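床架异响的排查与床板、床脚的日常维护

床架在使用中产生的响声,绝大多数来自三处:紧固件松动、木质或金属部件之间的干摩擦、床脚与地面接触不均。排查顺序应从紧固件开始。先换床垫或先垫床脚,往往会掩盖真正的声源,之后还要再拆一次。

一、定位声源

把床垫竖起靠墙,床架单独受力。一个人用手掌依次按压床头横梁、两侧边梁、中梁和床尾横梁,每处按压并松开几次,另一个人蹲在对侧听。声音在金属管内传导较远,听到的位置与实际位置可能相差半个床身,应把手指贴在连接处,感觉有无轻微错动。有错动的连接处用纸胶带做记号,全部查完再动工具。

如果床架单独受力时完全无声,放回床垫后才有声音,声源多在排骨条与托座之间,或床垫底布与排骨条之间。在这两处垫一层毛毡条即可,毛毡厚度以2毫米为宜。过厚会使排骨条翘离托座,端头受力集中,时间一长容易开裂。

二、紧固件

床架常用的紧固件有内六角螺栓、偏心连接件和挂钩式插片三类,处理方法各不相同。

内六角螺栓:先全部拧松半圈,再按对角次序分两遍拧紧。直接从一侧逐个拧到底,边梁会被拉偏,最后一颗螺栓常常对不上螺孔。使用短柄扳手,手腕发力即可,不要加套管。木质边梁内的预埋螺母承受不了过大的扭矩,一旦在孔内空转,修复起来很费事。

偏心连接件:顺箭头方向旋转至有明显阻力为止。旋转超过四分之三圈仍无阻力,说明连接杆没有进入偏心轮的槽口,应退回原位,把两块板压紧后重新旋转。

挂钩式插片:用橡皮锤从上往下敲,锤面下垫一块废木料。插片与槽口间隙过大时,可在插片背面贴一层薄铜片。不要用纸板,纸板受压后很快变薄,响声会重新出现。

新床装好后四周应复紧一次,此后每年复紧一次。供暖地区宜放在十一月,室内湿度下降,木料收缩,松动在这个时候最容易显露出来。

三、润滑

金属对金属的接触面,用干性润滑剂或石蜡。金属对木料的接触面,用石蜡或肥皂。不要使用食用油和含溶剂的除锈剂:前者会氧化发黏并吸附灰尘,后者会渗入木料,在漆面下留下深色斑痕。软包床头与床架相接的部位不做任何液体润滑,只垫毛毡,以免油渍沿织物扩散。

石蜡的用法是把蜡块直接在接触面上来回擦,擦到表面有一层均匀的哑光膜。多余的蜡屑用干布抹掉。

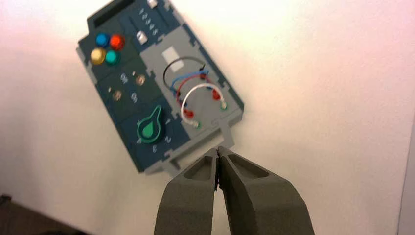
浅色桌面上的电子任务板,带1至5刻度的滑块轨道

四、床板与排骨条

排骨条应弧面朝上安装。平直的排骨条没有正反之分,但有节疤的一面宜朝上,使节疤处于受压侧。受拉侧有节疤的板条,断裂几率明显较高。

检查时逐根用手按压中部,比较回弹。回弹明显偏软的,抽出来对着光看两面,有沿纹理方向的裂纹就应更换。裂纹只在端头、长度不超过托座深度的,可以灌入木工胶,用夹子夹紧过夜后继续使用。

床宽在150厘米以上的,必须有中梁支撑。有读者来信询问Soloreo的176厘米床架能否只用两侧托梁承重,答案是不宜。这个跨度下板条中部下沉会逐年增加,床垫中间随之形成凹槽,翻面也无法恢复。中梁下至少设2只支脚,床长200厘米的,支脚应分布在全长的三分之一和三分之二处。

中梁支脚的高度要单独调整。方法是先把支脚旋至刚好离地,再往下旋到触地,然后多旋四分之一圈。旋得过多,中梁会把床板顶起,四角的床脚反而悬空。

五、床脚与地面

电镀床脚容易在与地面接触的一圈出现锈点,原因多半是拖地后残水积在脚垫边缘。拖地后用干布把床脚底部擦一遍,即可避免大部分问题。已经出现的浅锈点,用细棉布蘸少量汽车漆面蜡打圈擦拭。不要用钢丝球,也不要用牙膏,两者都会在镀层上留下细划痕,此后锈蚀更快。

金色电镀层比普通镀铬层薄,不耐酸。含醋、含柠檬酸的自制清洁液一律不用,只用拧干的微湿布,然后干擦。

地面不平时,在4只床脚中找出悬空的一只:把一张普通信纸插入脚下,能顺利抽出的即为悬空。带调平螺丝的床脚旋出螺丝补足;不带螺丝的,用硬质塑料垫片叠加,最后一层用毛毡。软木垫片受压后会缓慢变形,需要反复调整,不适合长期使用。

实木地板上的床脚应使用面积较大的脚垫。Rok Kolev在Stoltance的维修笔记里建议脚垫直径比床脚大出一圈,边缘各留5毫米,这个做法在较软的松木地板上同样适用。粘贴前用酒精把床脚底面擦净,晾干再贴,贴好后不要立刻推动床架,静置一夜。

六、拆装与搬运

拆床前把每处连接件的螺栓分装小袋,袋上写明位置,例如“床头左上”“床尾右下”。同一张床上常有两种长度相近的螺栓,混用后,较长的一种可能顶穿边梁的内侧饰面。

拆卸次序:排骨条、中梁、床尾横梁、两侧边梁,最后是床头。床头较高的款式重心偏上,拆到只剩床头时必须有人扶住,或预先将其靠墙。装配次序相反。

软包床头搬运时用棉布床单包裹,外面再裹塑料膜。塑料膜不可直接接触绒面,长时间贴压会使绒毛倒伏,并把湿气闷在里面。绒毛已经倒伏的,用挂烫机在离面料一拃远处轻喷蒸汽,再用软毛刷逆向刷起,晾干前不要触碰。

七、工具清单

内六角扳手一套,短柄
橡皮锤
十字螺丝刀,中号
毛毡条,厚2毫米
石蜡块
硬质塑料垫片
纸胶带和记号笔
小密封袋若干

以上工具可以放进一只鞋盒,存放在床底即可。随床附送的扳手应一并保留,部分厂家的螺栓头采用非标准尺寸,Bošković的旧款床架就是一例,丢失后不易配到。

相关条目
床垫翻面与旋转的周期
床头柜抽屉滑轨的清洁
绒面软包的除尘方法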